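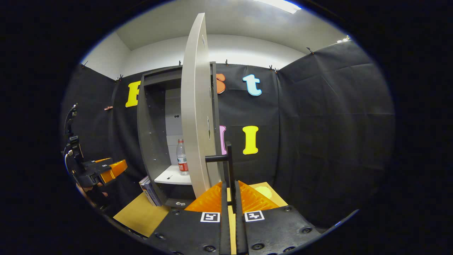
Datasets / Household / Storage

# Flenwood Small Cabinets

Flenwood is a set of short clips of small cabinets being opened, restocked and shut. It has 2000 clips, 1098 of them with a door fully open at some point.

## Contents

Cabinets sit on tables or counters. Most hold everyday things: a water bottle on a shelf, small items on the ledge underneath, books leaning against the side. Shelves were left as they were between clips — no tidying.

## Labels

- `door`: open, closed, moving
- `handle`: bar, knob, none
- `shelf_items`: free text, lower case

Peg holes in a back panel are not labeled. Items outside the cabinet go in `nearby`.

## Known issues

7 clips have the wrong handle type. Fix planned for November.

Maintained by Nneka Ekpo.

Comments (2)

Ifeoma Usman: Is a bottle right by the door edge `shelf_items` or `nearby`?

Nneka Ekpo: `shelf_items`, if it stands on the shelf.

Related
Lidari Drawers
Chukwu Pantry Shelves
Zellia Desk Tops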